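Features | Growing | Soil | Kitchen garden | Subscribe
Print this page | E-mail to a friend

The worm bin years

I came to worms by way of a sulk. My courgettes had done nothing all summer, the ground at Lundgren had set like a pavement, and a neighbour two plots down was giving away marrows the size of a dachshund. What was he feeding them? Worm compost, he said, and sent me home with a margarine tub full of wrigglers.

The first bin was a disaster, I'll admit. I put in far too many potato peelings, no bedding to speak of, and then wondered why it smelt like a pond. Worms want torn cardboard, plenty of it, and they want it damp - squeeze a handful and you should get a drop or two, no more.

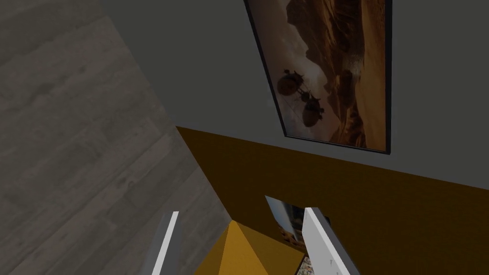

So I started again in May with a stacking bin from Wamen (two trays, a lid and a tap) and this time I fed them like a nervous parent. A handful of scraps, wait, look, another handful. By the end of eight weeks the bottom tray was full of dark, crumbly stuff that smelt of woodland and I was showing it to anyone who came to the door!

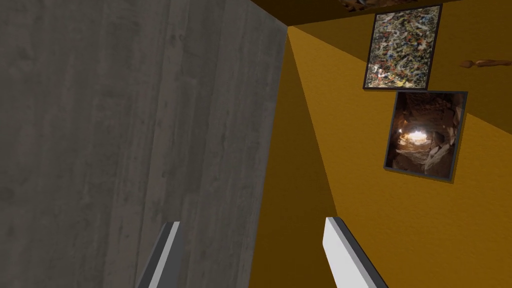 Njål Solheim

Now, how to use it. I got this wrong too, because I treated it like ordinary compost and tried to fill a whole bed with it. You'll never make enough. It's rich, so a trowelful in the planting hole goes a long way, and for seedlings I mix one part worm compost to four parts of my usual potting mix. My Tromuvo tomatoes had it at planting and again when the first flowers opened, and I've not had leaves that green before.

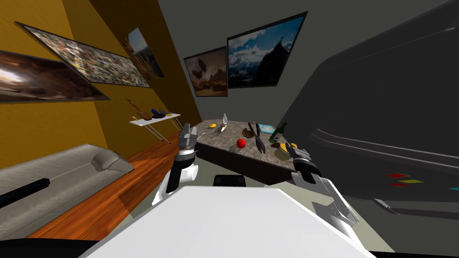 The liquid from the tap is a more argued-over matter. Some people swear by it, and others at Udell, where our growers' group meets, won't let it near a lettuce. I water it down until it's the colour of weak tea and keep it for the roses and the currants - nothing I'm going to eat raw.

As for the heavy soil, I spread a thin layer under a mulch of leaves last autumn and left it alone. My fork goes in more easily along that strip now. I'd put a fair bit of that down to the leaves, mind you. 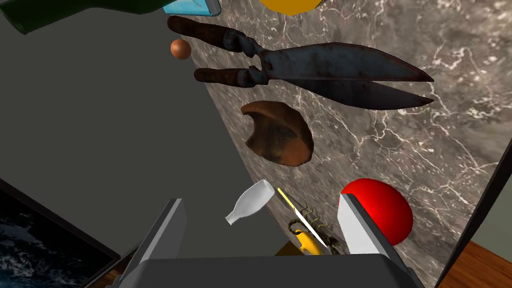
Winter is the worrying time. Mine go into the shed with an old blanket round the bin, and I feed them much less once they slow down. Go easy on onion and citrus at any time of year, and crush your eggshells properly or you'll be picking them out of the carrots until Easter.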